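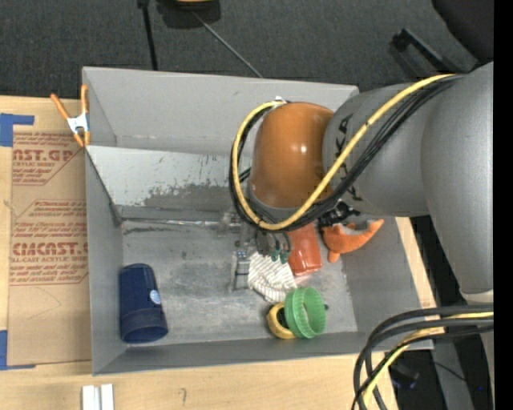
Wellport, April

Hello all,

I answer the message from Monday, which I quote here so that people who joined the list later can follow.

> I read the text for the library wall and I do not see the need for it.
> The town said sorry already, years ago. Most families on Collet Street
> have lived there a short time and had no part in it. My children get
> along with everyone at school. If we keep putting up signs about who
> was kept out of where, I am afraid we teach them to look for a problem
> they don't have. Could the money go to the summer swimming lessons
> instead? Those are open to everybody.

Thank you for writing this openly. I think more people on the list feel this way than have said so.

I came to Wellport as an adult, from another country, and I had no part in it either. When we bought our house on Collet Street, the old deed came in the folder with the other papers. One paragraph says the house may not be sold or rented to any person "not of the white race." The lawyer told us it has no force now and turned the page. I had to ask him to turn back. My English was weaker then and I believed I had read it wrong.

After that I went to the county office in Urnness and asked for the other deeds. The clerk was very patient with me. In the part of town between Collet Street and the river, 300 houses had the same paragraph, almost word for word. The families who could not buy there rented in Madov, on the low side, where the water came in every spring. Some of their grandchildren are in the same classes as your children and mine.

About the swimming lessons: I am for them, and my daughter is signed up. But the old pool was closed and filled in the summer after a judge ordered it open to all. An older neighbor from Madov told me she had stood at the fence with her towel. So for me these two things belong together – the lessons and the text on the wall.

The text costs 300 dollars to print and mount. We have 2229 dollars in the account, so the lessons don't lose anything by it.

I would agree to change the second sentence, where it says "we all know." Many of us did not know. If you have a better wording, please send it to the list before the next meeting, and I will put both versions side by side.

With regards from Collet Street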